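Support ticket 772: Year-end receipts show wrong totals after import
Status: Open (reopened twice)
Product: Rikedik donor records
Reported by: Oda Løken, Trisville Food Fund

We use cookies to remember your settings. Accept | Manage

Problem as reported
After we moved our donor list over from Wikström, 58 of our 354 yearly giving receipts came out too high. Every one I checked belongs to somebody who gave through a donor-advised fund. The program is adding the grant from the fund to the donor's own gifts, so the receipt tells people they can deduct money they already deducted when they put it in the fund. I don't want to mail that to anyone.

Reply 1, Edvin Haugen, support
Please clear your browser cache and run the receipts again. If the totals are still off, the server may need a restart on our side.

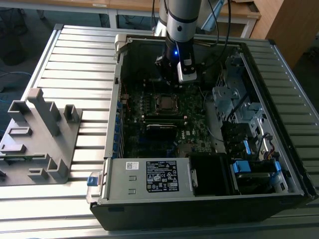

Reply 2, Oda Løken
Cleared the cache, ran it again, same 58. I doubt a restart will do any better – a slow server doesn't pick out only the people with fund grants. Has anyone there looked at the import map? In Wikström the fund was the legal donor and the person was a "soft credit." I can't find a soft credit field in your import screen at all.

Reply 3, Edvin Haugen
We restarted at 6 a.m. and the import finished with no errors. Marking as solved.

Reply 4, Oda Løken
Reopened. "No errors" means the file loaded. It says nothing about where the numbers went.
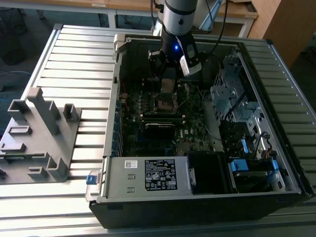

I went through the import by hand last night, and the soft credit column is landing in "Gift amount, other." The receipt template then adds that field to the total. Your last note also hinted at a hardware check, and I'd ask you to drop that. You can have a computer lying open on its side with the processor socket in plain view and you still won't find a field map in there. I moved the column to "Notes" for a test batch and 49 receipts came out right. The other nine have a gift in both columns and I don't trust them yet.

Reply 5, Edvin Haugen
Passed to the import team. A fix is planned for April.

Reply 6, Oda Løken
April is too late for receipts. I'm typing the nine by hand. Please leave this open.

Comments (3)

ulik_office: Same thing here with company matching gifts. Check those too.

PamR: We were told "planned for April" last year, about a different bug. Still waiting.

ledgerlady: Moving it to Notes works, but you lose the soft credit report. Save a copy of the old file first.

Contact support | Terms | Back to top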